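3.2 Rules for grasping at the counter edge

The handling rules used in this study started as a one-page sheet written by Calum Cruickshank for the Flivetden kitchen trials. The first version only said that operators should grasp mugs "by the handle where possible." Two operators could read that line and do quite different things, and the Ullmont and Flivetden recordings could not be compared until it was rewritten. The revised rules were put in force at both sites in November and apply to all 2900 episodes reported in Section 4.

Rule 1 covers approach. The gripper must be fully open before the wrist camera passes over the front edge of the counter, and it must stay open until the handle lies between the two fingers. Operators are told to line up on the handle and ignore the body of the mug. Figure 3 gives the wrist view at the point where Rule 1 ends and the closing motion may begin: the mug is upright, seen from directly above, and its dark handle points into the gap between the fingers.

Rule 2 covers the closing motion. Closing speed is limited to 80 percent of the value set in the controller, and the wrist may not translate while the fingers are moving. If the handle leaves the gap, the operator opens the gripper, backs off and starts the approach again. The episode is kept and marked as a retry. Under the older sheet many operators deleted such episodes, and we think this made the early data look cleaner than the work was.
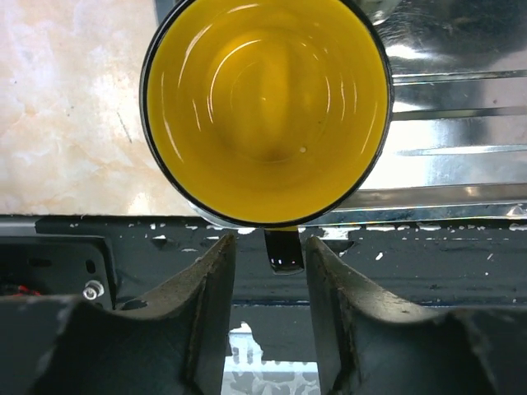

Rule 3 deals with objects that stand near a drop. An object at the front of a counter may be grasped only if no person is standing within reach of the arm and the floor area in front of the counter has been cleared. The lift must be straight up until the base of the object is clear of the counter, and only then may the arm pull back. Sadowski, the contractor that ran the safety review, asked for a stricter version in which all objects would be moved inward by hand before each episode. We did not adopt it. Household users leave cups at the edge, and a policy trained without such cases would meet them for the first time in a home.

Rule 4 concerns the state of the gripper. Finger surfaces are checked at the start of each session. Scuffing and discoloration are allowed and are noted in the log. A finger with a crack, a loose fastener or a missing piece is replaced before any recording is made. Wiring near the gripper housing is checked in the same pass.

Rule 5 sets the limits on retries. After 2 failed attempts on the same object the operator ends the episode and assigns a failure code from the Ceselex list. Codes were assigned on the spot. A second reader later went through 101 of the failed episodes and disagreed mostly on one point, whether a handle touched by a single finger should count as a missed grasp or a slipped one. The list now has a separate code for single-finger contact.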